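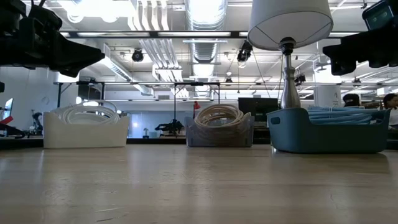
# How to kern a word by hand (and when to leave it alone)

Kerning is the job people put off longest when they start setting their own headlines, and I do understand why. You open the font, the letters look fine, you type your word and something is a bit wobbly in the middle of it, and you can't say what. So you make it bigger, or bolder, and now it's wobbly and loud. I've been teaching an evening class on lettering for a good while now, and this is the routine I give everyone on the first night.

I'll use the word TULLO throughout, set in Silance, a plain sans with fairly wide capitals. Any word with a T, an L or an A in it will do nicely for practice, and if your own surname has a V in it, lucky you!

## Before you start

Set your word in capitals at 231 points or thereabouts on a blank page, black on white. Turn off any effects. Most layout programs give you a choice between the kerning built into the font (often called "metrics" or "auto") and a setting where the program judges the shapes for itself (usually "optical"). Choose the built-in kerning. Whoever drew the font has already been through the awkward pairs, and you want to begin from their work.

Check that tracking is set to zero as well. Tracking adds the same space between all the letters, kerning changes one gap at a time, and if you muddle the two you'll go round in circles (I did, for most of a year).

## Step 1: Find the gap you can't change

Look along the word for the gap that's hardest to close up. In TULLO it's the one between the two Ls. The foot of the first L reaches out towards the stem of the second, and above that foot there's a great pool of white that you can't get rid of without the letters bumping into each other. Leave that pair as it is for now. Everything else will be adjusted to keep it company.

If your word has no pair like that, look for two straight-sided letters together, such as H and I, and use those as your guide.

## Step 2: Work in threes

Cover the word so that only three letters show. A couple of bits of card held against the screen work perfectly well. Look at the middle letter and ask whether it leans towards one neighbour. With TUL, the U will probably seem to sit nearer to the L, as the arm of the T leaves a hollow underneath it. Nudge the T in by a small amount, then slide your cards along by one letter and look again.

Go right through to the end, and then come back the other way. Coming back matters more than you'd think!

## Step 3: Turn it upside down

Rotate the whole page by 180 degrees. You stop reading the word and start seeing shapes, and any hole in the spacing jumps out at you. Vy Lưu, who shares the class with me, prefers to squint until it all goes grey, and looks for the pale patches. Try both and see which suits your eyes.

## Step 4: Check the round letters

An O needs to sit a little closer to its neighbour than a straight letter would, because its sides curve away. After an L, though, go gently. In Silance I bring the O in by 30 units and stop there, but your font will want its own number, so please don't copy mine.

## Step 5: Shrink it and walk away

Reduce the word to the size it will really be used at and print it. Pin it up, make a cup of tea, and look at it from the doorway. Spacing that looked lovely when huge can feel cramped when small, and you may want to add a touch of tracking across the whole word at this point.

## When not to bother

Please don't kern body text by hand. If a paragraph looks uneven all over, the trouble is in the font, and you'd be better off with a different one. I'd keep hand kerning for headlines, logos, book covers and shop signs. Dates and prices in large type deserve a look too, particularly anything with a 1 in it. A figure like 2000 generally looks after itself.

Save a copy before you convert the letters to outlines, as you'll lose the kerning controls once you do.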